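Sorting and nesting party cups and bowls, quick version
Posted by Colleen Girard, 10/02/2020

Did this for the Skolico kids table, 31 cups and 14 bowls all mixed up. Took me 21 minutes. You need a table, a cloth, one box. That's it.

Step 1. Cloth down first. Stops the cups rolling. Then bowls out, biggest ones at the edges, cups wherever.

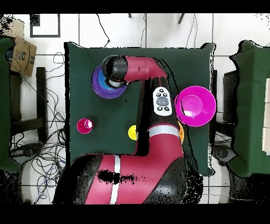
Step 2. Start with one pair. Any small cup, any bowl it fits in with room to spare. Colors don't have to match, don't get stuck on that. Blue cup in the purple bowl is fine. Leave the yellow one for the next round. Keep big bowls in from the edge of the table tho, a rim hanging over like the magenta one gets bumped.

Step 3. Check for chips as you go. Run a finger round the rim, set bad ones aside.

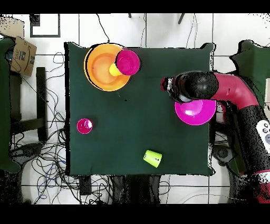 Step 4. Stand everything up before you stack. Cups on their side take up teh whole bowl, like the yellow one in the orange bowl. Same with the lime green, flip it up. And nothing perched on a rim, put it in or take it out.

Step 5. Bowls in the box, big at the bottom. Lid on, label it. Done.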